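How I oil a wooden desktop (and keep it looking decent)

Posted 04/03/2026 by the Dekonach workshop blog

I've had the same desk for years and I've made every mistake going with it. Mug rings, biro, a candle incident I'd like to forget. So when people ask how I get it looking nice again I'm always happy to bang on, and now I've finally written it down!

First, clear everything off and give the top a wipe with a barely damp cloth. Let it dry overnight. I know, it's boring, but oil over damp wood goes cloudy and you'll be cross with yourself in the morning.

Next, sanding. I start with 100 grit if there are marks I want gone, then finish with 182, an odd number that only Cui seem to sell (any fine paper near that will do you). Always go with the grain. Go across it and you'll get little scratches that don't show until the oil hits them, and then they show a lot. Hoover up the dust, then wipe again with a dry cloth. 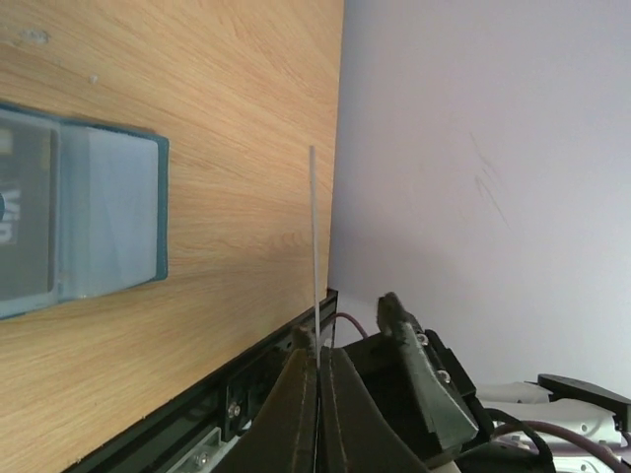 Can I use the cooking oil from the kitchen instead?

Please don't. Olive and sunflower oil never properly harden, so they stay sticky and start to smell after a while. Get a hardwax or Danish oil meant for furniture. I use the Zundmont clear one, mostly out of habit.

Right, the fun bit. Pour a very small puddle on a lint-free rag and rub it in, working in long strips from one end to the other. Thin is good. Leave it 20 minutes and then wipe off everything that hasn't soaked in, including the edges, where it loves to collect. Leave it to dry for as long as the tin tells you, then do a second coat the same way. I sometimes do a third along the front where my wrists go.

One serious thing: oily rags can catch fire by themselves if you scrunch them up. Lay them flat outside to dry before they go in the bin.

Try to keep hot drinks off it for a week. I do mine every June with the windows open, and in between I just dab a bit of oil on any patch that looks thirsty.

Contact | © Dekonach | Back to top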